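3.2 Pour size and the tasting ticket

Most public tastings sell the visitor an entry pass and then a strip of tickets, each good for one pour. The organizers we spoke to described the ticket as a brake on drinking. Our data suggest it is a fairly poor brake and a very good cash register. Over the two evening sessions we followed 430 visitors, who handed over 939 tickets between them, and the most popular time to spend one was the last half hour before closing, when the lines were longest and the palates least reliable.

Visitors were asked to score each wine on a ten-point card before moving to the next table. Of the cards returned, 134 were legible all the way to the bottom. We report only on these, with the caution that people who can still write neatly at 9 p.m. may differ from the general tasting public in other respects. Wogan, who coded the cards, kept a separate pile for those on which the score had been replaced by a drawing. 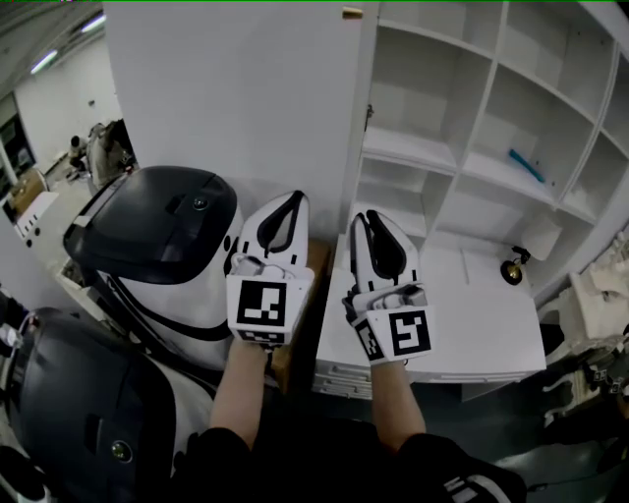

Figure 4

Scores rose with each pour, as earlier work on tasting order would lead one to expect. The first wine of the evening was treated with suspicion whatever it was. By the sixth, the same Drolis white that had been called "thin" at the start was "bright" and, on one card, "brave." The effect held for reds and whites, and was weaker for cider, mainly because few visitors reached the cider table with tickets left.

Price labels complicated matters. When the Zieliński red was poured without a label it scored in the middle of the pack. With its price on show it climbed, and visitors held it in the mouth longer before deciding. We didn't time this precisely - the stopwatch had been put down in something sticky - and so make no claim beyond the direction of the change.

Food had less influence than the caterers hoped. Tables within reach of the cheese drew bigger crowds but no better scores, and 10 visitors listed the cheese itself as their favorite wine. These cards were kept in the sample. Branwen Wogan argued for dropping them, and her reasons are given in the notes to Section 5, where the effect of crackers is also taken up.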